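The freezer, again

Quick one because I've got to be out by half four and the bread still isn't shaped.

Right. The chest freezer. Some of you will remember I bought it second hand off a man in Brarham for 70 quid, with the intention of Batch Cooking and Being Organised. That was the plan. What I have instead is a very cold box of things I was once keen on.

Found this week, in no order: four bags of blackberries. A leg of lamb, no date. Soup, green. Soup, orange. A tub that says "NOT soup" in my own handwriting, which was obviously helpful at the time. Half a Christmas pudding, and it could be any December you like. Eleven bread crusts in a bag marked crumbs. Peas, loose, everywhere, like gravel.

So I'm eating it down. Whole thing, to the bottom, then defrost it properly and start again. No new frozen stuff goes in until it's empty. That's the rule. Already broke it once (fish fingers, they were for my nephew, doesn't count).

Prasert Rungrueang put me up to it. He used to run the kitchen at Thongdee, before it was the phone shop, and he emptied his two big freezers every spring whether they needed it or not. Wrote everything on a strip of tape on the lid and crossed it off as it went. I asked what happened if someone forgot to cross off. He said then they had to eat whatever was left over, and laughed for quite a long time.

I've done the tape. It's already peeling because the lid gets damp. Going to try a sheet of paper on the kitchen door instead, with a pencil on a string.

How it's going, mostly well:

Blackberries – two bags into jam, with the same weight of sugar, juice of a lemon, and a good hard boil. Set a bit too firm. You could resole a shoe with it. Nice on toast though if you warm it first. The other two bags are waiting for apples.

The lamb – took two days to thaw in the fridge. Slow oven, onions, tin of tomatoes, a spoon of cumin, left it all afternoon. Lovely. Fed five and then did shepherds pie. I'd been frightened of that lamb for no reason at all.

Green soup – pea and mint. Fine. Needed salt.

Orange soup – not carrot as I'd assumed. Lentil, with a truly stupid amount of chilli. I know exactly when I made it now, it was the week I had that cold.

NOT soup – gravy. Well, stock, sort of. Used it under the pie.

Crumbs – dried the crusts in the oven after the lamb came out, bashed them up, jar. Recieved a complaint about the noise from upstairs.

The flattish thing in foil remains a flattish thing in foil. I've moved it to the top so I have to look at it.

Money. I did tot it up, since two people asked. I've been spending about 200 a month on food and I reckon this month is well under, though I haven't kept all the receipts so don't hold me to it. The big shop at Todov has turned into a small shop at Todov. Milk, eggs, greens, coffee. I've stopped going down the frozen aisle altogether, it's not safe for me.

Other thing I've learned, and I did know this really – freeze flat. Bags, squash the air out, lay them down on a tray till they're hard and then stand them up like books. All my worst mysteries are in round tubs. Round tubs roll under things and stay there for years. And label before you fill, becuase pen doesn't take on a cold wet bag. And write what it's FOR, not only what it is. "Mince" tells me nothing. "Mince, enough for two, has onions in" is a dinner.

Still to eat: the apples-and-blackberry situation, a lot of sausages, naan, three bananas gone black that I keep calling a cake, one duck leg (why one), foil thing.

Then it's switch off, lid up, towels down, bowls of hot water in the bottom and wait. I'm told a few hours. Last time I got impatient and went at the ice with a fish slice, and you can still see the dent. Patience this time. Radio, tea, maybe the Kula crossword book if I can find it.

Will report back. If anyone has a use for one duck leg, tell me quickly. Dough's climbing out of the bowl, got to go.
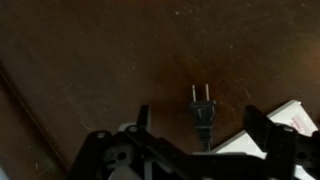 Maureen
Do the duck leg with white beans and a bit of garlic, low oven, an hour and a half or so. Plenty for one with bread. And please leave the lid open a good while after you've wiped it out, mine got shut too soon and smelt of old pond until summer.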